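## 4. Working with the kit

The kit we review in this section is the Levia hand-held gripper set, which reached our lab in Dulham in May and has been in steady use on our benches ever since. Rosine Masson unpacked it and wrote most of the setup notes we draw on here, and we are grateful to her, as her notes are a good deal clearer than the printed guide. We paid the list price of 635 dollars, and neither author has any tie to the seller.

We wanted to know how the kit would fare with the sort of thing people really keep in their kitchens, so we settled on lidded food containers. They are a fair test and, we think, a friendly one. The plastic is clear, the lids shine under a bright lamp, and the corners are rounded, so both the person holding the tool and the software reading the pictures afterward have something to think about. The tool's own camera looks down over the fingers, and with the jaws open (Figure 3a) there is a generous view of the table between the pads. 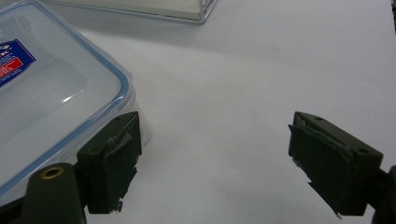

**Figure 3a.** Fingers open over the white table, with the lidded container at left.

Readers who plan to buy the kit will want to look closely at those pads. The covering frays at the lower edge, and we would have liked a spare pair in the case. Changing them is easy enough once you have done it, though Janaína Barros, who has more patience with small screws than either of us, recommends keeping a shallow dish at hand. We allow 15 minutes for the job, including a cup of coffee.

The linkage is, to our minds, the nicest part of the design. The arms have brass eyelets at their rounded ends, and the motion feels smooth and even in the hand. With the fingers closed, the tips meet along a narrow seam (Figure 3b), and we came to use that seam as our aiming mark when bringing the tool up beside an object. New users at our Macedo site picked up the same habit without being told, and we took this as a good sign for the layout of the view.
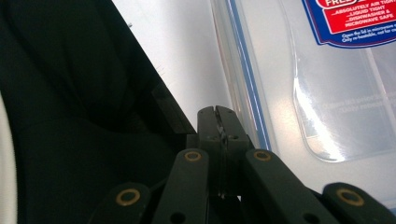
**Figure 3b.** Fingers closed beside the container; the lid's blue seal and part of its label are in view.

Grasping a whole container asks more of the user than approaching one. A wide box has to be met squarely, and the wrist does a surprising amount of the work. We found it best to turn the container on its side and take it across its depth, one pad on the lid and the other on the far side. An item left inside adds a little weight and gives the camera some color to hold on to through the clear walls, so we kept this arrangement for the later trials as well. Our one real complaint concerns the handle, which is a touch thick for smaller hands, and we have passed that along to the people at Levia.
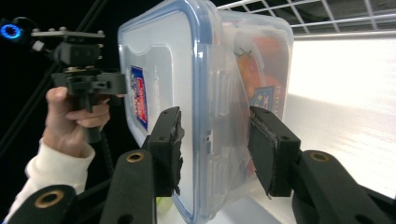 ### 4.1 Setup and calibration

Calibration follows the printed guide apart from one step, where we used the longer routine from our earlier Kistwood study.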